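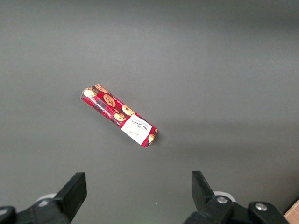

*A tartan cookie packet on a grey tabletop.*

**Greltcombe's travelling tea table sets off again this June, with 13 village stops and a recipe book to match**

05/04/2021

The Greltcombe Tea Table is going back on the road! After a long winter of planning over the phone and swapping recipes by post, the village baking project will visit 13 halls, greens and school fields across the district in June, starting at Flodavstead and finishing at home in Greltcombe.

Every stop is free and open to anyone who likes a biscuit. There will be long tables out of doors wherever the weather allows, big pots of tea, a swap shelf for tins and cutters, and a short baking lesson at each place led by somebody who lives there. Oatcakes, ginger snaps, seed cake, parkin and several quite different ideas of what counts as proper shortbread are all on the list (the shortbread question came up at every planning call and is still not settled).

The project began as a single afternoon in the Greltcombe reading room, when Catherine Ritchie put up a notice asking neighbours to bring along something their grandparents used to bake. She had hoped for enough people to fill one table, and ended the day borrowing chairs from the chapel next door.

"I'm so pleased we can do this again," said Catherine, who runs the Tea Table. "People turn up with a recipe on the back of an envelope, half of it rubbed away, and then someone across the table remembers the missing bit – how long to rest the dough, or that you need a cooler oven than you'd think. I could listen to it all day, and last time I more or less did."

Those envelopes have now become a book. *Crumbs and Corners* gathers 50 recipes from homes in the district, each printed with a few lines from the person who sent it in. It has been put together by Kirsty Purves, a retired school cook from Flodavstead, who tested every one of them in her own kitchen and has kept the old measures beside the new ones, so that a "teacup of sugar" still gets its place on the page.

"Some of them took me four or five goes," said Kirsty. "There's a treacle biscuit from up the valley that I could have built a wall with the first time. I rang the family, we had a good laugh about it, and they told me their gran always took it out well before it looked done. It's my favourite in the whole book now."

The printing has been paid for by a grant of £3,000 from Lekberg, the Flodavstead flour merchant, which is also giving flour for the lessons. Copies will cost £7 at every stop, and all the money from sales will go towards a new oven for the Greltcombe reading room, where the old one now bakes on the left side only.

Children are very welcome. The Shemweta storytelling group will be at the weekend stops with tales about kitchens, harvests and greedy giants, and there will be plain biscuits to ice for anyone who would sooner decorate than listen. A table for bakes made without nuts or without wheat will be set apart from the others at each visit.

Places at the baking lessons are limited and should be booked ahead. Numbers at each stop will follow the public health rules in force at the time, and any change to the dates will be put up on the reading room door and in the village newsletters. Visitors are asked to bring their own mug.

The Tea Table would also love to hear from bakers who missed the book. Recipes can be handed in at any stop, in any state, with or without the butter stains.

**Notes to editors**

Catherine Ritchie and Kirsty Purves are both happy to be interviewed. Review copies of *Crumbs and Corners* can be requested by writing to The Greltcombe Tea Table, The Reading Room, Greltcombe.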